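Laundry bags, May to September 2019

I started washing the delicate things in zip bags in May, after a blouse came out of the machine with one sleeve wrapped around a bra hook. Rosalinda Mercado, who lives upstairs from me, gave me two of hers to try and I've bought more since then.

What goes in a bag

Anything with elastic gathers, anything with hooks, tights, and the thin white things that go gray when they ride with jeans. I used to hand wash most of it in the sink. That took an evening and I put it off until there was nothing left to wear.

Socks don't go in. I tried it for a month and they came out twisted together and took longer to sort than before.

Filling them

Half full is plenty. If the bag is packed tight the middle stays soapy - I had to rinse one load three times. Buttons done up, sleeves tucked in, ruffles on the inside if they'll fold that way. Zipper all the way to the end.

The spin setting matters too. Our machine goes up to 1000 and I leave it at 400 for these. They drip more on the rack, but the creases are easier to get out.

The table

I do the sorting at the table now, with the clothes in the green woven basket on the left and the bag flat beside it. The basket used to live on the floor and I got tired of bending down. The cream bag with the little spiky-headed creature on it is my favorite of the lot, mostly for its wide zipper.

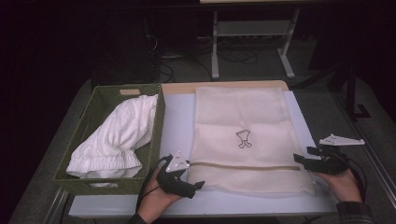

Still to sort out

I need a hook for the empty bags. At the moment they're in a drawer with the dish towels and I can never find the small one. Rogelio says he'll put one up by the machine when he next has the drill out.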